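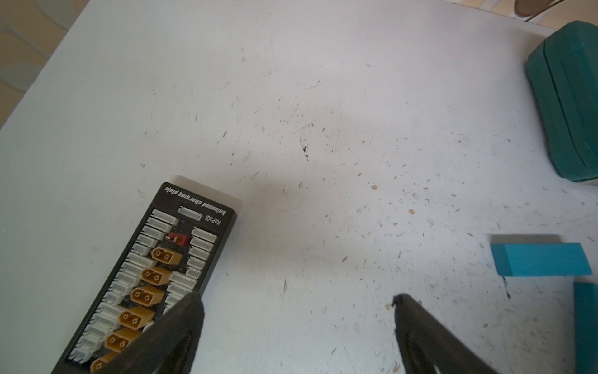 Javcombe releases Gremel 3 with wrist-camera grasp planning

Javcombe has released version 3 of Gremel, its grasp planning software for robot arms fitted with two-finger grippers. The release is available to existing licence holders from October.

Gremel 3 plans from a single camera mounted at the wrist. Earlier versions needed a second, fixed camera above the worktop. The new planner keeps a model of both fingertips in view and marks the parts of an object they hide, so that a covered connector or socket is treated as unknown until the arm moves back.

The object model was trained on 2,779 labelled wrist views of small parts on scuffed and marked surfaces, including charging plates, connectors, plain blocks and lidded containers. Scratches, crumbs and soft shadows are now filtered out before grasp points are scored. Planning runs at 24 updates a second on the arm's own controller.

"Most of the false grasps in version 2 came from marks on the table," said Pushpa Garg, who leads perception work at Javcombe. "We moved that check to the front of the pipeline."

Botonano and Bensaid tested the software for nine weeks before release. Changes made as a result include a slower final approach near open sockets and a log of every rejected grasp.

Settings files from version 2 can be imported, but camera calibration must be repeated.

Contact: Deepika Kamath, press office, Javcombe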